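Getting yellowish marks out of a white cloth and keeping it flat on a wood table?

Carol Marsden
asked in August, 194 views

Hi all, quick one hopefully. Got a plain white cloth over a rectangular wood table, hangs over the front and one side. It has a pale yellow stain low in the middle and a brownish smudge more to the left. No idea what either of them is. Washed it once on warm, didn't do much.

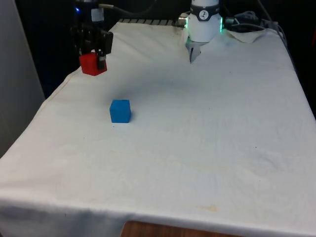

Second thing is the creases. I iron it, lay it out, and it's wrinkled again by the afternoon. Matters more than it sounds bc we stack small blocks on it and I want them sitting level. Don't want to tape the wood, the finish is old.

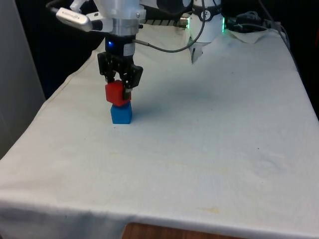
Fabric label is gone so I can't tell you cotton or poly. Feels sort of in between. Would rather not buy a new one if a soak will do it.

EDIT – somebody asked if the wrinkles really make a differnce.

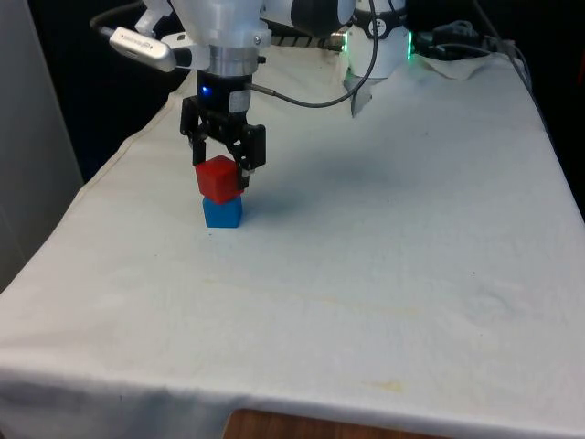

Leveling is my main worry, more than the stains. A fold under a big box, who cares, but small stuff is another story. Look at the red one, it's a bit off center on the blue and hangs over toward the left. Could be the cloth, could just be how it got put down, I can't say. Blue one is flat on the table so maybe I'm blaming the wrong thing.

Kalliopi Matić
2,785 points

Yellow on white is often old oil or detergent that didn't rinse out. Oxygen bleach (the powder, NOT chlorine), warmest water the fabric can take, soak overnight. You don't know the fabric so go lukewarm and try a corner first. Brown smudge – dab dish soap on it, leave 11 minutes or so, rinse, then soak with the rest. Do not put it in the dryer until the marks are out, heat can set them. Line dry and check in daylight.

For flat: thin felt or a non-slip rug pad cut a little smaller than the tabletop, cloth over that. No tape. Tablecloth weights on the hem help too if you have enough drop.

Neville Bellamy

just flip it over lol. stain goes on the bottom

Freya Ellwood

Second the pad. Also iron it slightly damp and lay it on the table right away, don't fold it first. Mine was creasing becuase I kept it folded in a drawer, now it's rolled on a tube. Flipping only works if it hasn't soaked thru.

Carol Marsden

Thanks!! Ordering a pad tonight. The marks are faint, and the blocks are off to the left.
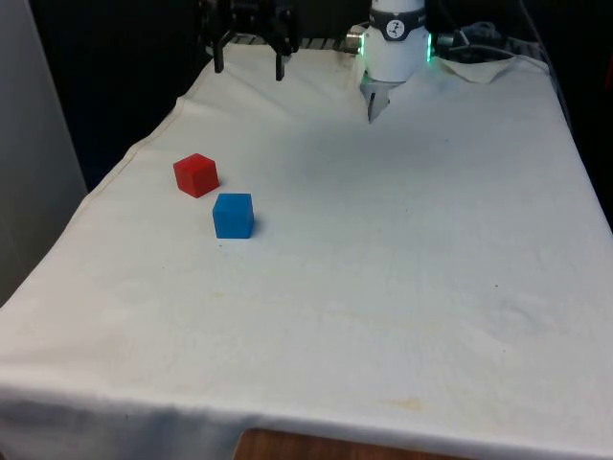

Red block at back, blue in front, faint yellowish stains on the cloth

Kalliopi, would you soak the whole thing or only the marks? It's pretty big for my sink.

Kalliopi Matić

Whole thing, otherwise you can get a ring. Use the bathtub.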